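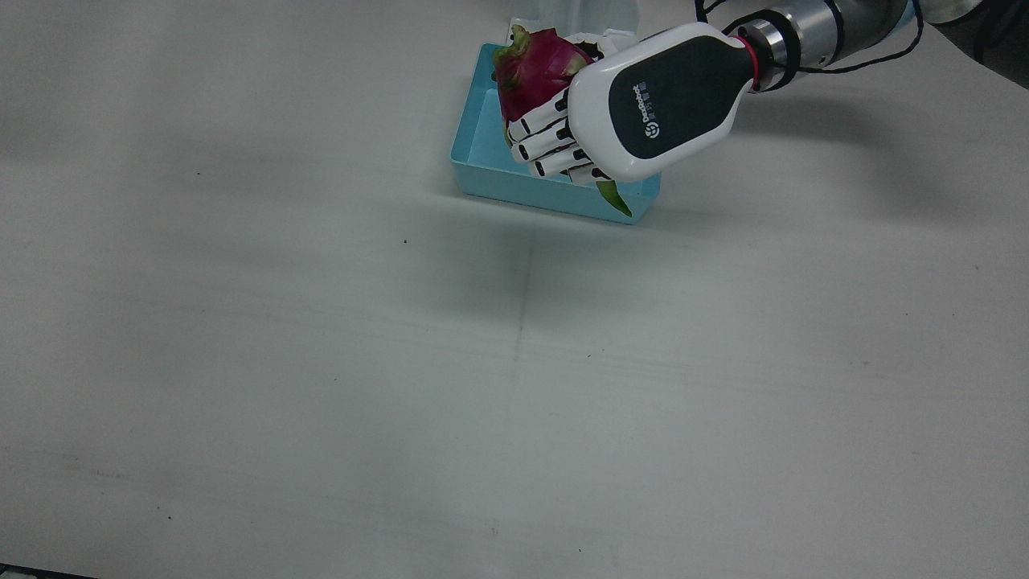 3 min read · 14 replies

Pink dragon fruit: tray on the counter or straight in the fridge?

solange_d
OK so I finally bought one of the bright pink ones, scales with green tips, the whole fancy look, and it's going in a shallow blue plastic tray like that. My sister says fridge right away. I say counter. It cost me a small fortune at Plulodier so please don't let me ruin it!

haziq.k
Counter for a day or two if it's still firm, then fridge. Press it with your thumb – if it gives a little, like an avocado, eat it tonight.

Laerke_T
Disagree with haziq, sorry. They don't get any sweeter after picking, so all the counter does is make it softer. Mine go in the fridge the minute I'm home, in a bag, and they're lovely cold.

haziq.k
Softer is what I'm after though? A hard one tastes like crunchy water to me.

subin_c
Team fridge, but take it out 30 minutes before you cut it. Ice cold you can't taste a thing. And whatever you do, leave the scales on until you eat it. I trimmed mine once to make them fit in a lunch box and the skin went brown where I'd cut (still ate it).

folke116
I like a low tray for these, the tall bowls just get them piled up and bruised. One layer and turn them now and then.

solange_d
Fridge it is, I guess, my sister is going to be unbearable. Does the skin come off with a spoon or do I need a knife?

Laerke_T
Cut it in half lengthwise and scoop with a spoon. Squeeze of lime on top!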